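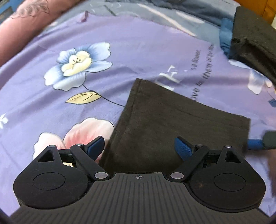
Programmer and Night Manager wanted, Skoratton, Markstead

Skoratton is a 305-capacity music room under the old tram offices in Markstead. We open four nights a week and we need someone to book most of those nights and then be in the building while they happen. It is one job. Previous adverts, ours included, have dressed it up as two or three, and the people who applied were disappointed in different directions.

We have read a lot of club job adverts while writing this one. Most of them promise a "family" and a "vibrant, fast-moving scene". We are doubtful about both. Markstead has a decent number of people who will come out for live music if the bill is good and the last bus is still running, and a larger number who say they will. You should be able to tell them apart before you agree a fee with an agent.

What the work is

You would programme Thursday to Saturday, with Sundays left to outside promoters, who will still ring you with questions. You would agree fees, write the contracts from our template, send the show details to the sound engineer and the bar, and answer the bands who have not read them. On show nights you would run the door list, settle up with the acts and lock the building. The licence runs until 3am on a Saturday and the street outside has people living on it, so the last hour is mostly spent persuading smokers to speak more quietly.

There is some listings writing. We would like it done without the words "eclectic" or "legendary".

You would report to Ghazal Parsa, who owns the lease and did the booking herself until this spring. She will hand over her contacts and her calendar up to the end of April. After that she means to stay out of the programming. We have heard her say this before, so ask her about it at the interview.

What we want from you

You need to have put on shows with your own money or somebody else's, and to be able to say what they lost. A run of small nights in a pub back room counts for as much with us as a job title at a festival. We would like you to hold a personal licence, or be willing to sit the course, which we will pay for.

You should know how to read a settlement sheet and be comfortable telling a tour manager that the number at the bottom is the number. Taste matters, though we are wary of people who talk about it for long. If you only like one kind of music you will get bored here, and so will the regulars.

We don't need a degree, a showreel or a follower count. Please don't send a "vision document". The last round brought us several and they could have been about any room in the country.

What we can't offer

The office is small and has the cellar pump on the other side of the wall. There is no assistant. The sound system is a Kocsis rig bought second-hand from a closed theatre; it is good, and older than it looks. The dressing room sleeps nobody, whatever an agent tells you. Parking for vans is on Skundness Lane and has to be arranged with the council each time.

What we can

The post is permanent and salaried, paid monthly, with the figure sent to anyone who asks before applying. Late finishes are paid back as time off and we keep a proper record of them. You get two clear days off in a row every week. You may turn down any show, including ones the owner likes.

The room itself does fairly well. Our best night last year had 259 people through the door for a band we had nearly cancelled, and the worst had 15, on a bill everyone was sure about. Draw your own conclusions — we have stopped drawing ours.

How to apply

Send a page about yourself and a list of five acts you would book for an ordinary Thursday, with the fee you would offer each one and the ticket price you would set. Acts you could realistically get, please. Interviews will be held at the venue in the early evening, followed by an hour watching that night's soundcheck. Travel within the county is refunded if you keep the ticket.

We reply to everyone, though it may take a fortnight.

Search listings Enter artist or date Go

Contact Skoratton | © Skoratton, Markstead | Back to top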